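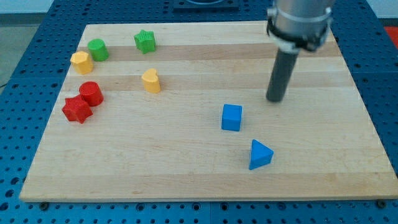

Cutting board went fuzzy after washing, do I need to sand it all the way down?

I bought a maple board from a shop called Melasura in December. It's the kind made from strips glued side by side. It came unfinished, and I put two coats of mineral oil on it before I used it. After a month of normal washing the top feels rough, like a cat's tongue, and it has gone pale in the middle where I do most of the cutting. The underside is still smooth.

My brother-in-law says I have to take the whole thing down with a belt sander and start over. I don't own one and would have to borrow it. There are no cracks and the glue lines look fine. Is there a simpler way, and how often should I be oiling it after that?

Posted by pisetico_kitchen
Viewed 1,139 times

Damián Chávez

You don't need a belt sander. It takes off a lot of wood fast and it's easy to leave a dip in the middle, and then the board rocks if you flip it.

What you have is raised grain. The fibers at the surface swell when they get wet and stand up when they dry. Most new boards do it. The usual fix is to raise it on purpose and knock it back a couple of times before oiling, and it sounds like that step got skipped.

Wash the board and let it dry on edge overnight. Sand by hand with 220 grit wrapped around a flat block, going with the grain, until it feels smooth. Wipe it down with a wet cloth, let it dry again, and see how it feels. If it's rough, sand lightly a second time. I usually go 2 rounds and have never needed more than three on maple.

Then oil. Put on more than you think it wants, leave it for a few hours, and wipe off whatever is still sitting on top. Do the edges and the bottom as well. If only the top gets oil, the two faces take up water differently and the board can cup. Repeat the next day. For a board that gets used daily I oil once a week for the first month and then monthly.

The pale spot is just where the oil has washed out. It will darken again.

One thing to check is whether you're leaving it flat on the counter to dry. Stand it up so air gets to both sides.

KnottyPine6

dont use olive oil whatever you do. mine stank after a summer and I threw it out

Heriberto Barrera

Agree with Damián on the hand sanding. I'd add wax after the oil. You can buy board cream or make it with one part beeswax to four parts mineral oil by weight, melted together in a jar set in hot water. Rub it in with a rag, leave it overnight, buff it in the morning. It sheds water better than oil alone and you can stretch the time between coats.

I'd also pay attention to how it gets washed. Hot water and a quick wipe with soap is fine, but wash both sides, even if you only cut on one. Don't let it sit in the sink. Never the dishwasher. I had a strip board from Uysal that went through one cycle by mistake and two of the joints opened up by the end of the week. I reglued it, but I only use it for bread now.

For onion smell, coarse salt and half a lemon, scrub for a minute, rinse, dry. It won't hurt the finish much if you don't do it every day.

If you ever do get deep knife marks, a card scraper is quicker than sandpaper and makes less dust. They cost under 10 dollars, but you have to learn to put the edge on them.

Comment from pisetico_kitchen

Thanks all. I did two rounds with the 220 and it's smooth now. First coat of oil went on Wednesday night, bottom and edges too this time. I had been drying it flat next to the stove, so that has stopped. Going to try the wax once the second coat has soaked in.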